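Folding the awkward stuff: how I finally got on top of the clean washing

I'm good at washing. I'm good at pegging out too, and on a breezy April morning I'll happily get two loads on the line before my cuppa. Putting it all away is where I fall over, and for years the clean pile just lived on the spare bed until someone came to stay and it had to move to the floor of the wardrobe.

We moved into the place at Skusdale with even less cupboard space than we had before (one built-in, one chest of drawers with a dodgy runner), so I had to get serious. These are the habits that stuck.

Fold on a flat surface, and a big one. I used to fold standing up in the laundry with everything held against my chest, and it always came out crooked. A made bed is the best folding table in the house. Make it first, pull the sheet tight, shove the pillows up the top and you've got a lovely big space at about the right height for your back.

Do the patterned things first. They show their creases less, so you can practise on them while you're getting your eye in! Plain white pillowcases I leave till last.

Flatten before you fold. Lay the piece out, find two corners you trust, and smooth from the middle outwards with the flat of your hand. If there's a gathered edge or a frill, leave it alone and let it sit up. Pressing it down only puts a crease right where you don't want one, and then you're getting the iron out.

Fold in thirds lengthways, then in half, then in half again if it's light cotton. You want a little parcel that will stand on its edge in the drawer. I bought two Gwilliam drawer dividers for this and they're fine, but shoeboxes with the lids off did the same job for 7 months before that.

Sort by room as you go. Mine go in piles along the foot of the bed: bathroom, kitchen, our room, spare room. Anything that needs a button or a stitch goes over the back of a chair where I'll trip over it.

Bright florals get their own cold wash at our place, inside out, with a capful of the Jandgate liquid, and I dry them in the shade. Our sun is brutal on orange and red.

Black flowers on orange, my favourite print:

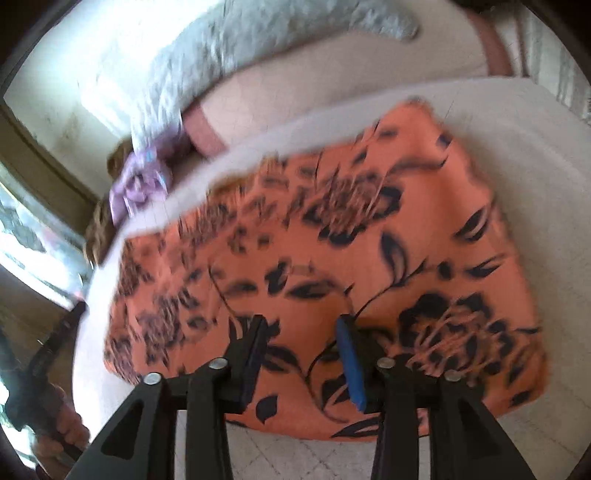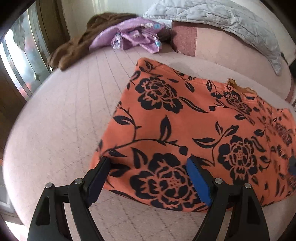 Last thing, and it's the one I have to keep telling myself: don't start a second basket until the first one is in the drawers. It's so tempting to tip the lot out and have a big session, but then it's teatime, the bed's covered and you end up carrying the whole heap back to the laundry. One basket, put away, kettle on.

If you're short on drawers like us, the long flat tubs from the Drinmont homewares shop slide under a standard bed with a bit of room to spare. I keep winter woollies in one and spare sheets in the other, with a strip of masking tape on the end saying what's inside. Measure under your bed before you go, though, and take the measurement at the middle slat as well as the edge. I had to take my first pair back.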